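Two tables and a spreadsheet: an afternoon at the Trilent open day

Print this page | E-mail to a friend
Reading time: 3 minutes

I'd been told to come home from Trilent with a number, and I very nearly came home with a tote bag and a headache instead. We're trying to put together next year's equipment request (packing and folding, mostly soft goods) and the boss wants one line per item and no surprises. So off I went in June, with a notebook and a sandwich, to see how other people do it.

The morning was all arms. Brundent had the big stand by the door and a very nice man who would not tell me a price until I'd told him my throughput, which I didn't know! Winitz were much easier to talk to and had the rate card printed out, bless them. Their starter set is 3,423 before tax, but read the small print -- fingers, pads and spare cables are all on the next page, and you will want all of them.

After lunch I got into the hand-held session run by Gunhild Briem, and that was the bit I'd really come for. You work the grippers yourself, one in each hand, and the recordings are what the arm learns from later on. She'd put out proper awkward stuff for it too, soft black things mostly, because that's what we all have to handle in real life.

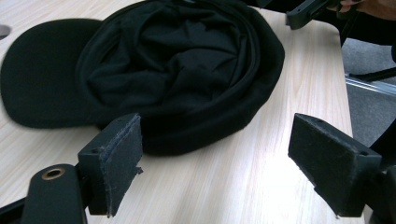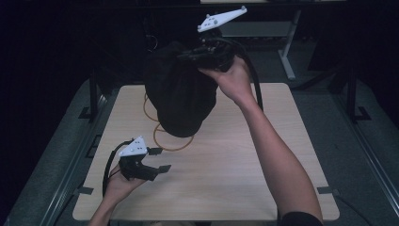 What I hadn't budgeted for at all was the wear. I asked Gunhild how long a set of felt pads lasts and she laughed and said to put down 30 pairs for the first year and be glad if any are left over. Clamps, cable ties, a decent table that doesn't wobble, somewhere to hang the leads... it all adds up, and none of it is in the headline figure. She also said to cost the people before the kit. Her rule is 3 operators for every two stations so that everyone gets a rest, and having had a go I can see why (my forearms were complaining on the train).

Then there's the question of renting. Sveinbjörnsson will lease you a full station for 54 days as a trial, and I must say I'm tempted. You pay more per day but you find out what you've forgotten, and I've clearly forgotten plenty. The catch is delivery, which they quote separately, and the chap doing the quotes had already gone home by the time I got to his desk.

So my request now has two versions: lease first with a small pot for consumables, or buy the Winitz set and hope. I'm leaning towards the lease. If anyone has had a delivery quote out of Sveinbjörnsson, do drop me a line -- I need it before the form goes in.

Filed under: Days Out, Kit & Budgets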